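Ticket: Stock labels printing blank or shifted after printer move
Status: Closed
Site: Plusholm Homewares, back store
Opened by: Yuk-lan Su
Assigned to: Obed Agyeman
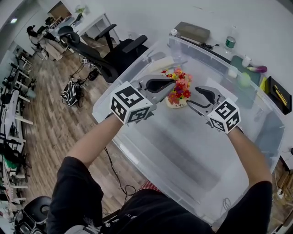 Attachment 1: artificial flowers in a cream container, clear storage bin on the white table.

Mon 13 February, 8:50
Yuk-lan Su: Label printer was moved from the front counter to the back store on the weekend. Since then every second label comes out blank and the printed ones sit too low, so the bottom of the barcode is missing. Affects the small shelf labels only. The large carton labels are fine. We have 145 items in the giftware range waiting for new prices.

9:15
Obed Agyeman: Which computer is it printing from, and is it plugged in by USB or on the network? Please also tell me the label size shown in the stock program under Print Setup.

9:32
Yuk-lan Su: Back store computer, USB. Print Setup says 60 x 40 mm.

9:40
Obed Agyeman: Size is right for that roll. Please turn the printer off, hold the feed button, turn it back on and let go when the light flashes. It should feed a few labels and stop at a gap.

10:05
Yuk-lan Su: Did that. It fed four labels and stopped in the right spot. Test print from the stock program is still blank on every second one.

10:20
Obed Agyeman: So the gap sensor is working and the problem is on the computer side. Connecting remotely.

10:48
Obed Agyeman: The back store computer had never had this printer on it, so Windows set it up with a generic driver and a default page length of 80 mm. The stock program sends a 40 mm label, the driver pads it out to 80, and the printer feeds two. Removed the generic driver and installed the proper one. Set page size to 60 x 40 and media type to labels with gaps.

11:10
Yuk-lan Su: No more blanks. Print is still a bit low, maybe 2 mm. Barcode is all there now but the scanner misses it sometimes.

11:25
Obed Agyeman: There was a vertical offset of 12 dots saved in the label template, probably from the old setup. Changed to 0. Please print five and scan each one.

11:41
Yuk-lan Su: All five scanned. Colour of the print is a little grey compared to before.

11:50
Obed Agyeman: Darkness was on the driver default. Raised it by two steps. Don't go much higher or the thin bars will bleed together.

2:30
Yuk-lan Su: Whole giftware batch is printed, no blanks. Po-yen Fung checked a handful at the register and they all came up with the right price. Happy to close.

2:45
Obed Agyeman: Closing. Driver settings exported to the shared IT folder under Label Printers. If the printer goes back to the front counter, check the page size there before printing a batch.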